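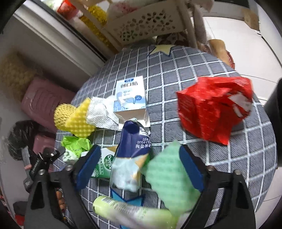

Lurdes Mota
What order should I clear a table of mixed household packaging in, when some of it is empty, some is half used and some is unopened? It is food wrappers, cartons, first aid items, foam fruit nets and paper towel, all on one round table with a cloth on it. I have kerbside recycling (paper and cardboard, rigid plastics) and a general rubbish bin.

Oleksandra Kushnir
Take the rubbish off first, then the recycling, and leave anything with contents until last. Used paper towel and torn soft wrappers need no decision, so they clear the most area for the least effort. Cartons come second. Open each one, check for an inner bag or leaflet, and flatten it only once it's confirmed empty. What remains is stock, and you can group that by the room it belongs in.

Three notes on materials:

Foam fruit nets are usually expanded polyethylene. Most kerbside services reject them even though they are clean and light. Keep a couple for wrapping glasses and put the rest in general rubbish.

Paper towel doesn't go in with paper and cardboard. The fibres are too short to be worth recovering. If your council takes it in the green bin and it has only touched food or water, use that.

Tubes (cream, toothpaste) are mixed laminate in many cases. Check the crimped end for a code before assuming rigid plastic. 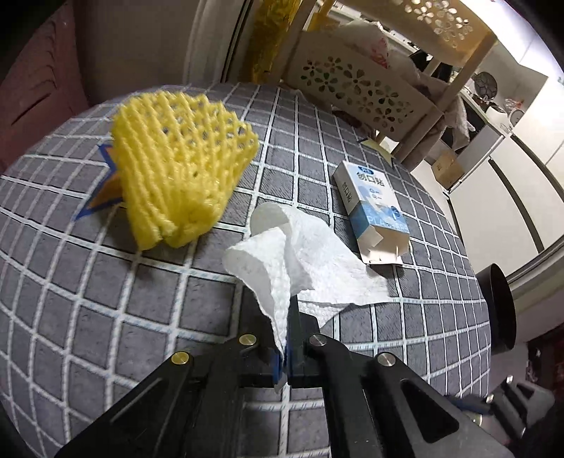 First aid items are a separate job. Adhesive plasters lose tack with age, and the expiry is normally on the end flap or the base of the carton, so read it before the carton is flattened. Individually wrapped strips can be moved to a tin with the date copied on. I write mine on masking tape. Disinfectants stay in their original packaging with the label attached, no exceptions.

grerka20
Just tip the lot in a bag and sort it in front of the telly. Takes 2 minutes. I don't see why it needs an order.

Lurdes Mota
I tried the bag method in October last year and threw out a full box of crackers, 229 g, unopened. I would like a method where that doesn't happen. Also, does it matter where the bin goes? Mine lives in the laundry at the moment.

Lachance
Move it.
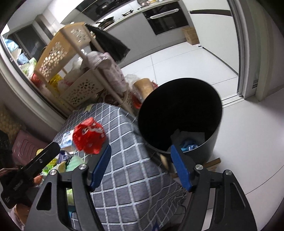 Bin position matters more than sorting order, in my experience. Walking each handful to another room is where people start making piles, and piles get mixed again. Put the bin on the floor within arm's reach of the table edge and work from one standing position. A tall round one with an open top, like the black bin beside the cloth, is right for this because there is no lid to lift. The drawback is that soft plastic bags take up the volume quickly, so press them down or tie them in a knot before they go in. Use a second container for cardboard and keep it on the other side of you.

If the table has a cloth on it, lift the cloth last and shake it outside. Crumbs from cracker packets collect in the folds and they will bring ants in by the end of the week.

Oleksandra Kushnir
Agree with the above on bin position. One correction to my first post: some councils now want cartons left whole, not flattened, for optical sorting. Check yours.

Print this page | E-mail this page
Community Help > Household > Sorting and Storage > Clearing a table of mixed packaging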